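Mitspielen, sortieren, Tisch decken: Wir suchen Leute für unsere Spieltisch-Werkstatt in Hilau

Ab August geht es los, und wir freuen uns riesig! Die Spielwerkstatt Rondham entwickelt kleine Tischspiele für Kindergärten und Vorschulgruppen, und für unser neues Heft »Obst auf den Teller« brauchen wir Erwachsene, die mit uns ausprobieren, umstellen, verwerfen und noch einmal von vorne anfangen. Vorkenntnisse braucht ihr keine. Wer gern mit den Händen arbeitet und sich über eine gut sortierte Tischplatte freuen kann, ist bei uns goldrichtig.

Worum geht es? Auf dem Tisch stehen drei runde Teller in Rosa, Gelb und Mintgrün, davor liegt eine grüne Matte, und dann kommt das Spielobst dazu. Welches Stück gehört auf welchen Teller? Geht es nach der Farbe, nach der Form, nach dem Geschmack, nach dem, was man zum Frühstück essen würde? Aus so wenig Material lassen sich erstaunlich viele Aufgaben bauen, und genau die wollen wir mit euch finden. Im ersten Heft hatten wir 47 Spielideen, im neuen dürfen es gern mehr werden.
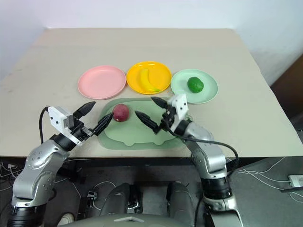
Gearbeitet wird in kleinen Runden von höchstens 7 Personen. Eine Runde dauert einen Vormittag oder einen Nachmittag, mit einer ordentlichen Kaffeepause dazwischen (der Kuchen von Simin Hassanpour hat inzwischen seine eigenen Anhänger). Zuerst spielt ihr eine Aufgabe so, wie sie im Entwurf steht. Danach wird geredet: War die Anweisung verständlich? Wo habt ihr gezögert? Hättet ihr das rötliche Obst auch auf den rosa Teller gelegt oder lieber auf der Matte gelassen? Zum Schluss denkt sich jede und jeder eine eigene Variante aus, und die probieren wir gleich mit der ganzen Runde.

Das könnt ihr bei uns tun:

Spielaufgaben testen und eure Eindrücke in einem kurzen Bogen festhalten
Neue Regeln und Reihenfolgen erfinden, gern auch richtig verrückte
Anleitungstexte laut vorlesen und Stolperstellen anstreichen
Material sortieren und für die nächste Runde wieder herrichten

Das wünschen wir uns von euch:

Ihr seid mindestens 18 Jahre alt und habt an 3 Terminen Zeit
Ihr versteht Deutsch so gut, dass ihr einer kurzen Anleitung folgen könnt
Ihr sagt uns offen, wenn eine Aufgabe langweilig ist!

Besonders freuen wir uns über Menschen, die mit Kindern leben oder arbeiten, über Großeltern und über alle, die Deutsch als zweite oder dritte Sprache sprechen. Gerade bei Wörtern wie »neben«, »davor« und »zwischen« merkt man schnell, ob ein Satz trägt oder ob wir ihn umschreiben müssen.
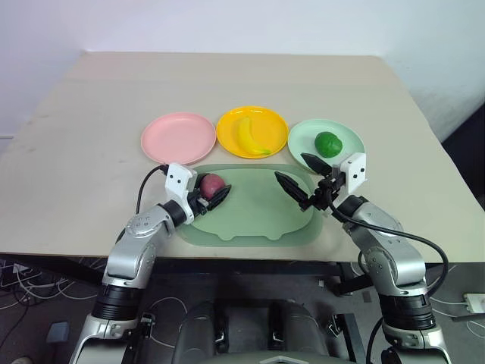

Banane auf Gelb, Grün auf Mint: Aufgabe »Gleich zu gleich«, der rosa Teller ist noch frei.

Für alle 3 Termine zusammen gibt es 300 Euro Aufwandsentschädigung, ausgezahlt am letzten Tag. Getränke und Kuchen stellen wir, und ein Exemplar des fertigen Heftes bekommt ihr natürlich auch. Wer möchte, wird hinten mit Namen genannt.

Ihr findet uns in Hilau im Hinterhaus der alten Druckerei Genmont, zweiter Stock, mit Aufzug. Die Vormittagsrunden beginnen um 9.30 Uhr, die Nachmittagsrunden um 14 Uhr. Fahrräder können im Hof stehen, Parkplätze sind leider knapp.

Eure Ansprechperson für alles Inhaltliche ist Esther Urio. Die Termine verteilt Farhad Kermani, bei ihm meldet ihr euch auch, wenn ihr nur zu bestimmten Zeiten könnt oder jemanden mitbringen wollt. Zu zweit macht es übrigens doppelt Spaß, wir setzen euch gern in dieselbe Runde.

Zur Anmeldung genügen ein paar Zeilen über das Kontaktformular, Stichwort »Obst auf den Teller«. Schreibt uns euren Namen, eure Wunschzeit und ein Spiel, das ihr als Kind geliebt habt. Einen Lebenslauf brauchen wir nicht. Die Plätze vergeben wir in der Reihenfolge der Anmeldungen, und wer diesmal nicht zum Zug kommt, wird auf Wunsch für die nächste Runde vorgemerkt.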